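2 min read

Cotness Workspace Group – Minutes, August meeting

Present: Wumpini Dankwa (chair), Rosário Marinho (minutes)
Apologies: Teixeira office

1. Last minutes agreed with no changes.

2. Curtains. Black fabric is up on three sides of the small room. Fold lines still show on the right-hand side. Rosário will ask Jarnmont to lend a steamer before Wednesday.

3. Clips. Wumpini asked for a spare box of 14. Agreed. The clips stay along the top edge of the fabric.

4. Lettering. Agreed to leave the cutout letters on the back curtain in two rows. Wumpini would like the F straightened – left for now.

5. Costs. Fabric and clips came to $261, out of a budget of $375. Balance goes toward the Vamutgate room.

6. Any other business. None. Closed at 4:40 p.m.

3 shares | 0 comments
Contact the Cotness office | Back to top

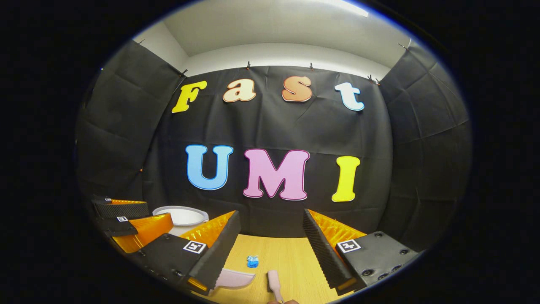

Item 4: lettering on the back curtain, "Fast" over "UMI"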